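Working Tables and Back Pain in Shared Student Workshops
Project report, second semester
Author: Oratile Adams

1. Background

In our faculty many students work standing at one table for several hours. In August I asked 50 students at the Holden building and at the Joly annex how they feel after a long working day. The most common answer was pain in the lower back, and after it came tired feet. I wanted to know if the height and the depth of the table play a role in this.

The literature on this theme is mostly about offices, where a person sits. For standing work I found less, and the advice is not always the same. Some authors want the table at elbow height, others a little lower when the work is heavy. 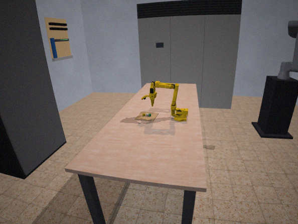
Figure 1. Long table with a cabinet at the back wall (computer rendering).

2. Method

Each student filled in a short form with 6 questions. After this I measured the reach of the arm from the table edge, first with a straight back and then with the student leaning forward. I took 600 mm as the limit for comfortable reach. This value comes from my own trial at Skomport, where I did my practical term, and it should be checked by others.

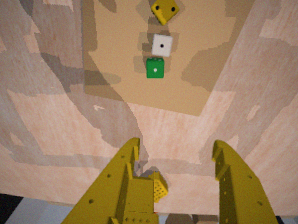 Figure 2. Small dice on a table top, seen from above (computer rendering).

3. Results

Students who had to reach over the limit often complained more than the rest. Shoes were also important, which I did not expect. Those who wore thin soles reported tired feet even after short work. The table height had a weaker effect, maybe because in both buildings the tables are almost equal.

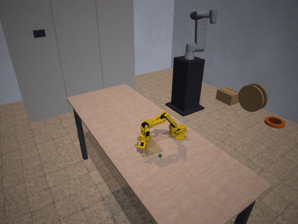 The Zillov rubber mats in the annex were liked by most students, but few of them use the mats every day, as they must be carried from the store room. I could not compare men and women, the groups were too different in size.

4. Further work

I would like to repeat the measurement with tables of adjustable height. The form must also be improved, because question 4 was understood in two ways and I had to leave it out.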